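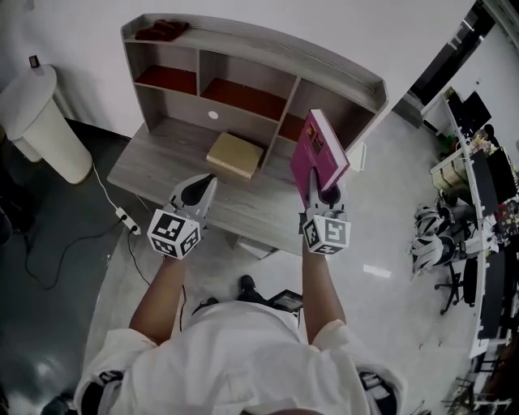

**deskfan_rokcombe** wrote:

Finally started putting books back on my hutch desk this weekend and I am way too excited about it! I've wanted a desk with shelves built in since college, and I got this one secondhand from a guy in Rokcombe who was moving. Three open cubbies across the back, then a low open shelf under them right at desktop level, and the whole thing is that light gray wood grain with reddish-brown floors in the cubbies (love that bit). The magenta hardcover is the first one to go in and I'm already stuck on where it should live. Do you all put books up in the cubbies, or down low where you can grab them sitting down? I have a Nemwood reading lamp coming too and it needs a spot.

---

**Kolev_papers** wrote:

Ooh, nice find. Books low, always. You'll use them ten times more if you don't have to reach over your keyboard. Cubbies are for the stuff you look at once a month, like tax envelopes and spare ink.

Also, I'm jealous of the cable hole in the back panel. Mine didn't come with one and I ended up drilling it myself. Crooked.

---

**isier77** wrote:

Gonna disagree with Kolev. If you fill the low shelf with books you lose the best part of a hutch, which is being able to shove your whole mess back under the cubbies when you need the desk clear. I slide my notebooks and the laptop under there at night and it feels like a brand new desk every morning!

Put the books in the cubbies, spines out, and sort by height so the tall ones are on the outside.

---

**Kolev_papers** wrote:

Sort by HEIGHT? Then how do you find anything?

---

**isier77** wrote:

By color, mostly. I know what my books look like. A magenta one I could find in the dark.

---

**Kastriot Spahić** wrote:

I've had a hutch desk for years, so a few thoughts. Measure the inside of a cubby before you decide. Mine looked huge and my art books still stuck out past the front. And don't pack a cubby tight, leave a hand's width so you can tip a book out by the top without wrecking the spine.

What's the flat tan box under the middle cubby for? If it's going to stay there, that settles it for me: paper and small things down low, books up top. I'd keep the top surface clear for the lamp. My cat had other ideas about that.

---

**deskfan_rokcombe** wrote:

Kastriot, the box is all my postcards! 201 of them, my aunt counted before she gave them to me. I like having it right there so I can pull one out when I need to write somebody a quick note. So yeah, it's staying.

I tried the lean test and the magenta one wants to tip over when it's by itself. Do you use bookends in something this small?

---

**Kastriot Spahić** wrote:

Nope, I lay two or three books flat and stand the rest against them. Looks good too.

---

**paperweight_jo** wrote:

Bookends! Little metal L-shaped ones. The flat stack thing drives me nuts, the book you want is always on the bottom.

Also, wipe the shelves before you load them up. I skipped that in June and had to take everything out again.

---

**isier77** wrote:

Jo's right about wiping. Jo is wrong about the flat stack.

---

**deskfan_rokcombe** wrote:

OK so I'm going cubbies for books, postcards in the middle down below, and the lamp up on top after I clear off that red cloth. I'll try the flat stack first, and if I hate it I'll get the bookends. More pictures after Monday when the other two boxes of books come over from my sister's place!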